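The bedroom reset, or how I finally got to the bottom of the chair pile

Posted 2023-06-13 in Home, Tidying

I have been looking forward to writing this one for ages! The kitchen posts always get the most visitors, I know, but my heart belongs to bedrooms, and the big room at Norley has been waiting for its turn since we finished the hallway.

For anyone new, Norley is the old place with the wide stairs and the terrible hot water. The big bedroom is at the back, and it's the one room where I didn't have to buy a single piece of furniture. The bed came with the house. It has turned posts, all bulbs and rings, the sort of thing my grandmother would have polished every Friday with something that smelled of oranges. The headboard is tall and dark and upholstered, with a bit of gold scrollwork, and I went through a stage of thinking it was far too much for me. I've come right around. Plain white bedding calms the whole thing down, and now I'd fight anyone who tried to take it away.

The trouble with a grand bed is that it makes every bit of mess look worse. Leave a jumper on a futon and it's a jumper on a futon. Leave one on a bed like this and the room looks as though somebody fled in the night.

So, the reset. I do it on washing day once everything is off the line, and my one firm rule is that the bed gets made first. I resisted this for years (why make the bed if I'm about to dump clothes on it?) and I was wrong, wrong, wrong. A made bed is the best folding table you will ever own. It's the right height if you stand close, it's huge, it's clean, and the duvet has just enough grip that a sleeve stays where you put it. I pull the duvet as smooth as it will go, push the pillows right up to the headboard, and then everything that needs folding gets its turn in the middle.

T-shirts go first. They're easy, and a flat little rectangle further up the bed makes me feel like a person who has her life in order. Then I get to the cream things. I own too many cream things. They're loose, they're slippery, they have sleeves that go everywhere, and a cream garment on a white duvet is a proper test of the eyesight by four in the afternoon.

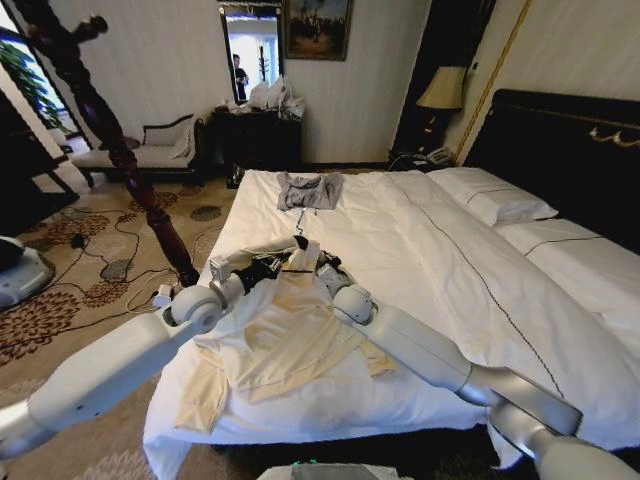 Krystyna Mazurek: I gave up folding anything with floppy sleeves years ago and roll mine from the hem up. Lay it face down, sleeves across the back, smooth it once with your forearm and roll. Ten seconds! The collar stays lovely too. Folding loose tops is a hobby, not a chore.

Krystyna left that under my last laundry post and I've moved it up here so it doesn't get lost. I have now tried it on everything I own. For the soft, drapey tops it's brilliant, and the forearm trick is the bit that makes the difference. I'd been patting at wrinkles with my palms like someone calming a horse. One long sweep with the whole forearm does it in a single go. I don't love rolling for T-shirts, though. They end up with a twist in them and I like a neat stack, so I've gone half and half, rolls on the left of the drawer and rectangles on the right.

My own way with a loose shirt, if you're a folder like me:

Lay it face down and find both shoulder seams before you do anything else. Pinch the shoulders, give it a small lift and let it drop flat. Bring one side in to the middle with the sleeve folded back down along itself, then the other side. Fold the bottom up in thirds. If it has gone wonky, start again from the shoulders, and don't try to fix it from the hem. I have wasted whole podcasts trying to fix things from the hem.

Robes I don't fold at all any more. They go on the hook behind the door, and the drawer space I got back is glorious.

Now, the drawers. I promised an update on the Drudano boxes and I'm so pleased with them. They're the fabric-covered ones with the soft sides, and I bought three to try before committing. One holds rolled tops, one holds sleepwear and one holds what I call the inbetweens, meaning the cardigan you've worn for an hour and can't face putting back with the clean ones. The inbetweens box has changed my life more than I'm comfortable admitting. All that stuff used to live on the chair. Every bedroom has The Chair. Mine had a pile on it so settled that I found a scarf in there I'd already replaced.

Huguette Vasseur wrote to ask whether I put lavender in with the clothes. I do! Little bags, tied with kitchen string, tucked in the back corners. I'm still using dried stuff from a friend's garden and I refresh it in September when hers is long finished and mine is just waking up. If you can't stand lavender, a bar of plain soap left in its wrapper does a nice quiet job and you get to use the soap afterwards.

The other half of the reset is what I call the small rubbish round, and it takes no time at all. Tissues, receipts, the odd cotton bud, the swing tag off a new shirt, a lolly wrapper I will be blaming on my nephew. None of it looks like much. Once it's gone, though, the room is suddenly finished in a way that no amount of cushion-plumping will manage. I do a lap starting at the door. Down the side of the bed, along the foot, across to the chaise, back up past the bedpost. I carry a paper bag with me so I'm not walking to the bin and back for every scrap, and I never stop to read the receipts. (I once stopped to read the receipts. It took the rest of the morning and I was in a mood until tea.)

Tissues are the worst of it in winter. We've all got the cold that's going through town and I find the things everywhere, under pillows, up sleeves, and once in a pocket that had been through a full wash. You know how that ends. I was picking white fluff off navy trousers for a week.

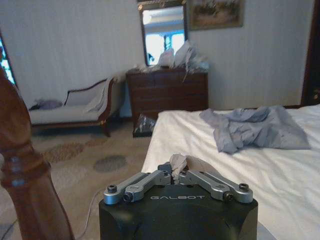

So pockets get checked twice now, once when the clothes go into the basket and again before they go into the machine, and the lap around the bed happens before any vacuuming. Carpet holds on to paper crumbs like nothing else. If a tissue has already gone to bits down there, a slightly damp rubber glove dragged across the pile brings it up in clumps, and it is weirdly satisfying.

A word on the chaise, as I get asked about it more than anything else in the house. No, I won't sell it. Yes, pale upholstery is a silly choice for a room where people sit down to pull their boots off. I give it a soft brush on reset day, with the nap, and keep a folded throw nearby for visitors with dogs. I did look at having it re-covered and the quote from Royer came back at 1499, which sent me straight back to my soft brush with renewed affection. It has years in it yet!

The posts on the bed get a dry cloth, wrapped around and pulled back and forth like you're buffing a shoe. Dust loves those rings. Every now and then I add a dab of wax, very little, and only if I have the windows open. Don't spray anything straight onto turned wood. It runs down into the grooves and sits there going sticky, and then you've got the dust plus the stickiness, and you'll be in there with a cotton bud and a bad attitude.

Next up is the linen cupboard, and I'm nervous. There are fitted sheets in there that belong to beds we no longer own. There's also a tablecloth from the Kilingate market that I've never once put on a table, and I would like to hear from anyone who has turned a tablecloth into pillowcases without ruining it. Leave me a note below, and please tell me what you did about the embroidered corners!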